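Stindwood to Add Automated Packing Line at Brestcombe, Retrains Staff in Handheld Gripper Work

BRESTCOMBE, October 16, 2021 – Stindwood, a contract packer of household goods, said it will start up an automated packing line at its Brestcombe site in December. The line will take over the repeat lifting and placing now done by hand on two shifts. The company said no jobs will be cut as a result, and that 27 packers have been offered paid training for new roles.

The robot arms are being supplied by Luteo, which also wrote the software that runs them. Luteo's system learns a task from people who carry it out with handheld grippers. Recordings of that work are then used to train the arms. Stindwood packers will do the recording themselves, on paid time, for each product the line handles.

"Our packers know how these goods need to be picked up and set down," said Mireille Leblanc, operations manager at Stindwood. "They should be the ones teaching the machines, and they should be paid properly for it. The new roles sit one pay grade above packing."

Training began this summer in an open room with wooden tables set up as work spots. Each person works standing at a table with a gripper in each hand. Both grippers carry a square black-and-white marker, and a small screen is attached to the left one.

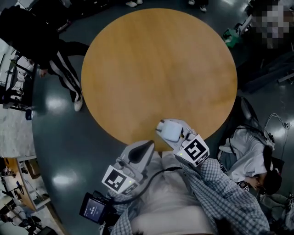 What Changes for Staff

Packers who take up the offer will split their week between recording tasks, checking finished boxes and looking after the line. Those who prefer to stay in hand packing may do so. Stindwood will keep a hand packing area for short orders and for fragile goods, which will not go through the new line.

Recording sessions are limited to 16 minutes, followed by a break or a change of task. The limit was set after early trainees reported sore wrists. Shift start times will stay as they are, and the night shift will continue to be optional.

Ramil Tolentino has packed at Brestcombe for six years and was in the first training group. "The first week was slow and my arms were tired," he said. "You have to close the gripper later than you would close your hand. Once I got used to that it was fine. I still want to see how the line runs when we are busy."

Recordings will show the work area and may include people nearby. Under an agreement with staff, they may be used only to train the line and may not be used to rate individual workers or settle disputes over output.

Timeline

The first arms will run one product, the Pascual range of kitchen storage boxes. Trainees have recorded 377 sessions for that range so far. Other products will be added next year, after a review of the first three months with staff from both shifts.

About Stindwood

Stindwood packs and ships household goods for retailers and makers. It employs 89 people at Brestcombe.

Media Contact

Mireille Leblanc, Operations Manager, Stindwood, Brestcombe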